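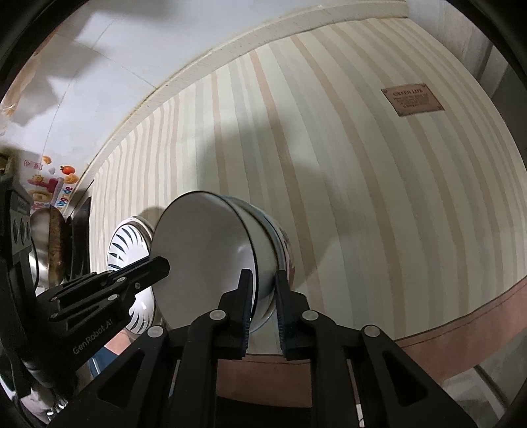
Gororton Hall Kitchen Group – minutes, October meeting

Started 7.10 pm, hall kitchen. Nine present, two apologies. Last minutes taken as read, one correction – the urn was borrowed by Jidthorpe, not lent by them. Fixed.

1. Crockery sort

Main business. Everything out of the tall cupboard and gone through before the Skyrme supper. Big white serving bowls, nested bowls, the dishes with the green petal pattern, then all the odds and ends.

Agreed the large round white bowls stay. Used for salads and bread rolls at every supper. To go on the bottom shelf from now on, too heavy for the top one and two people have complained about shoulders.

Nested bowls – long discussion. Some want them split up by size so you don't have to lift the whole stack to get the one at the bottom. Others say they take up twice the room that way. Vote, 5 to 4 for keeping them nested, with a tea towel folded between the big ones. To be looked at again after Christmas.

Green petal dishes – keep. Offer from the op shop declined. Not to go in the dishwasher, pattern is wearing on the older ones. Sign to go up on the door, last sign fell off behind the fridge and is still there.

Anything chipped on the rim goes out. Not to be kept "for the garden". Box is by the back door, please stop taking things back out of it.

Stock sheet says 116 dinner plates. Count on the night was 93, so 23 short. Jidthorpe may still have a box from the harvest lunch. Secretary to ring. If not found, replace before the supper with plain white, doesn't have to match exactly.

Mugs not done, ran out of time. Next meeting.

2. Cupboard shelves

Second shelf still bowing in the middle. Quote recieved for new shelves and brackets, $400 fitted. Felt to be a bit steep. One member has offered to do it for cost of timber, no date given. Agreed to wait until the end of the month then take the quote.

Shelf liner – the rubbery kind, not the stick-on. Stick-on was a disaster last time. Up to $30 approved.

Labels on shelf edges, big letters, so hirers put things back where they found them. Colour to be decided by whoever does it.

3. Skyrme supper

Almost 70 booked so far. Hot food from 6, doors 5.30. Soup, rolls, two salads, slice. Need the two biggest bowls for salads and one for rolls, so they are not to be lent out before then. Said twice, minuted at request.

Vegetarian soup to be in its own pot with its own ladle. Problems last year.

Tables set the night before if the hall is free. Striped cloths were suggested for the servery, paper on the long tables. Cloths need ironing – two offers, thank you.

Washing up roster very thin. Three names only. Sheet is on the noticeboard, please sign it and bring someone.

4. Dishwasher

Telteck came about the drain. Cleared, but the door seal is going as well. Part on order. Until then run it with a towel on the floor and don't leave it going when you lock up. Short cycle only.

Question whether this comes out of our money or the hall's. Hall's, it's in the hire agreement. Invoice to be passed on.

5. Lending

Book not being filled in. Jidthorpe box is the obvious case but there are others, inlcuding the good tray. From now on nothing leaves the kitchen unless it's written down with a phone number. Deposit suggested, $20 – no agreement, left for now.

6. Other business

Tea towels – down to the thin ones. Donations welcome, clean please.

Back door key sticking. Graphite, not oil.

Pantry moths again. Flour and rice into tins or home with you.

Fridge to be emptied the morning after every hire. There was cream in there from August.

Request for a second step stool. Agreed, the folding sort with a handle.

Actions
Secretary – ring Jidthorpe re plates, pass on Telteck invoice
Chair – chase shelf offer, end of month
Shelf liner and labels – still needs a name
Dishwasher sign – done on the night, needs laminating
Everyone – roster

Closed 8.45. Next meeting same place, 7 pm, mugs first.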